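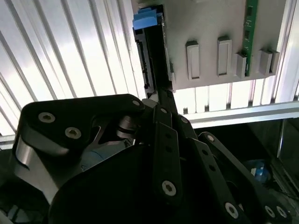
Skirnen Work Interest and Aptitude Profile, Edition 4
Group and individual administration

Product code 2517
Publisher: Iltavum

Overview

The Skirnen Profile is a paper-and-screen assessment for people choosing a first occupation or changing from one occupation to another. It measures stated work interests, preferred working conditions and a limited set of aptitudes, and reports them against a library of 200 occupations. It is intended for use by school counselors, college career offices, workforce agencies and outplacement services.

The profile does not recommend a single occupation. The report lists occupations in bands (close, moderate, distant) and shows which scales produced each placement. Interpretation by a trained user is assumed throughout.

What the set contains

Administration manual, spiral bound
Technical manual, spiral bound
Reusable question booklets, pack of 31 (30 for candidates, one for the administrator)
Answer sheets, pack of 60
Scoring key and conversion tables
Occupation cards, boxed, 200 cards
License code for the Jeon scoring application
Report templates, long and short form

Pencils and a timer are not supplied. The occupation cards are printed on one side only, with the band code at the upper right corner. Replacement cards can be ordered singly by card number.

Structure of the assessment

Part A, Interests. Paired statements. The candidate selects the activity he or she would rather do in each pair. Untimed, normally completed in 25 minutes. Scored on eight scales.

Part B, Working Conditions. Rating items covering shift pattern, travel, noise, supervision, physical load, contact with the public and pay structure. Untimed, normally 15 minutes. Part B is not scored as a test. Ratings are used to filter the occupation list after Part A has been scored.

Part C, Aptitudes. Four timed subtests: verbal, numerical, spatial and checking. Working time is 36 minutes, excluding instructions and practice items. Part C may be omitted where recent aptitude results are already on record. The short-form report must then be used.

Part D, Constraints. A one-page form completed by the candidate with the counselor present. It records commuting distance, licenses held, earliest start date and funds available for training. Part D replaces the optional interview sheet of Edition 3.

Administration

Minimum age is 15. Reading level is set at grade 7 for Parts A and B and grade 8 for Part C. Group size should not exceed 30 candidates per administrator. Parts A and C may be given in either order, but Part B should follow Part A. Where the full profile is completed in one session, allow a ten-minute break before Part C.

Extended time is permitted on Part C at one and a quarter or one and a half times the standard limit. Separate conversion tables are provided for each. Do not use the standard tables with extended-time results.

Large-print booklets are available to order. A screen-reader version exists for Parts A, B and D. The spatial subtest has no screen-reader equivalent and is left out of the profile for candidates who use that version.

Scoring and reports

Hand scoring takes a practiced user nine to twelve minutes per candidate. The Jeon application accepts scanned answer sheets or direct entry and produces either report as a PDF. It runs in a current desktop browser and requires a connection only at license check and when the occupation library is updated. Candidate records are stored on the purchaser's own machine.

Long-form report: scale scores with error bands, aptitude percentiles, filtered occupation list, list of occupations removed by the Part B filter, counselor notes page. Seven pages.

Short-form report: scale scores, filtered occupation list. Two pages.

The list of removed occupations is new in this edition. It was requested by users who found that candidates were dropping whole fields over one strongly rated condition, most often shift pattern, and could not tell from the report that this had happened. The counselor can now relax a single Part B rating and rerun the list without rescoring Part A.

Norms and reliability

Edition 4 was normed on three groups: high school students in the last two years, first-year community college students, and adults aged 25 to 54 in job-change programs. Retest interval was six weeks. Coefficients for each scale and each group are in chapter 5 of the technical manual. The checking subtest has the lowest retest value of the four and should not be used alone for placement decisions. Norming was directed by Bent Hedegaard. The occupation library is maintained by Cường Hà.

Changes from Edition 3

Occupation library revised, with 22 titles added and 17 withdrawn.
Numerical subtest shortened by four items.
Pay structure item in Part B reworded.
Part D made mandatory for the long-form report.
Card box changed to a hinged lid. Edition 3 cards fit the new box, but the band codes do not match and the two sets must not be mixed.

Edition 3 answer sheets cannot be scored with Edition 4 keys. Edition 3 scoring will remain available in Jeon until the end of February.

User qualification

Purchasers must hold Level B registration or complete the two-day Skirnen user course. The course is run online and in person. It covers administration, hand scoring, the error bands and two supervised feedback interviews. Booklets and keys are not released until a registration number or course certificate has been received. Report templates and occupation cards may be bought without registration.

Related products

Drirnon Card Sort. Untimed sorting exercise for use in a first interview. Uses a 60-card subset of the Skirnen library. No registration required.

Drirnon Workbook. Consumable, 48 pages. Candidate exercises on comparing training costs, reading job postings and arranging a workplace visit. Sold in packs of ten.

Jeon Multi-Site. License extension for organizations scoring at more than one location. Priced by number of scoring stations.

Ordering and delivery

Complete sets ship in one carton, weight roughly 11 pounds. Orders received by noon ship the next working day. License codes are sent separately by email to the registered user named on the order. Opened booklet packs and used license codes cannot be returned. Unopened consumables may be returned within 30 days.

Inspection copies of the administration manual are available on loan to training institutions. State the course title and expected number of students when requesting a copy.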